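Fimholm desk, white top — five months in

I bought this to replace a wobbly old pine thing, and I'm still so pleased with it! It took me 49 minutes to put together (one person, one screwdriver, one tea break) and it hasn't creaked since.
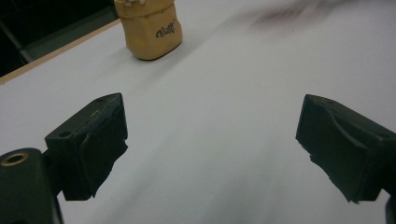
Cleaning is the bit I was dreading with a white desk, and it's been fine. A damp cloth in the morning, a drop of washing-up liquid if I've been at the curry, done. I wanted a plain top with no pretend wood grain, and the smooth matt finish is just lovely to write on — my old glossy one threw the lamp straight back in my eyes.

Grumbles? The cable hole cover is flimsy and mine pops out if I look at it. I'd also have liked a slightly deeper drawer. Still, I'd buy it again tomorrow.

Recent reviews
Dudex clip-on lamp
Urnetti office chair, 5 years on
Benítez bookcase, tall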